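Domnica Crăciun has repaired curtains for small theaters for 97 months, by her own ledger. She started at the Nirkow playhouse, where the main drape was older than she was.

"People look at the hem first," she said. "I look at the top, where the weight hangs."

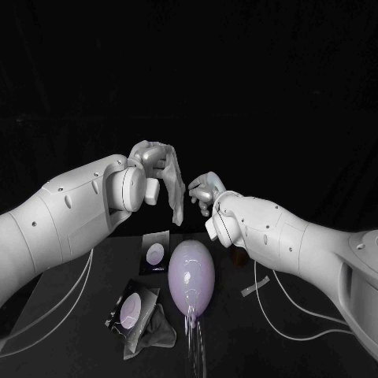 *A black curtain behind a dark tabletop.*

Black cloth is the hardest to match. "You sew in April and see the patch in August," Crăciun said. She keeps 8 bolts on hand and dyes nothing herself.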